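Small Wooden Boxes and Drawers: Gallery

Most of the pieces on this page are for kitchens and hallways. A few were made for desks and ended up holding bread anyway. The drawer box comes first, with the notes on it underneath.

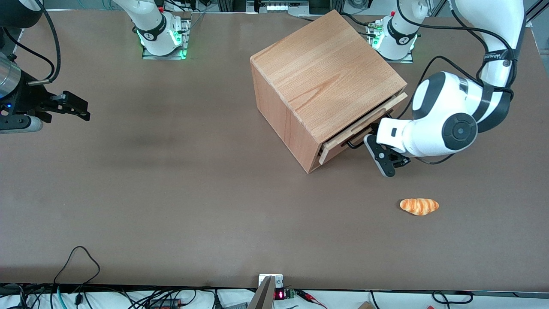 Bread is what people ask about most, so the notes start there. A single roll keeps fine in a closed drawer overnight. For a full loaf you want a larger box, and the Braltari at the end of this page is the better choice.

The drawer box
Light beech-colored wood with the grain left showing. The top is a roughly square panel. It can carry a plate or a small cutting board.

The drawer
One drawer, with a pale wooden front and a small dark edge to pull it by. It runs on side rails. If it starts to stick in October when the heating comes on, rub a little candle wax along the rails and work it back and forth a few times.

The sides
Warmer and darker in color than the top. Pale wood and orange-brown wood go together well on a brown table. On a white counter the difference looks stronger, and some people like it less.

Crumbs
Take the drawer all the way out once a week and tip it over the sink. Wipe the inside with a dry cloth. Don't use dish soap on bare wood.

Other pieces in the collection

Zastton
A desk box with 2 drawers, for pens, stamps and keys. Both drawers have the same front, so they can be swapped.

Tzanetos
A low tray with a lid. Holds napkins or tea. The lid lifts off and has no hinge.

Usar
A wall shelf with 3 small compartments. Screws are included, wall plugs are not. Check what your wall is made of before you buy plugs.

Braltari
The bread box. Long enough for a full loaf, with a drawer underneath for a knife. Catalog number 1105. The price is 65 dollars without shipping.

All pieces were designed by Liên Giáp. Wood color varies from one piece to the next, and the sides darken further in direct sun. Ask for a photo of the exact piece before ordering if the shade matters to you. Replacement drawer fronts can be ordered separately for the Zastton and the Braltari.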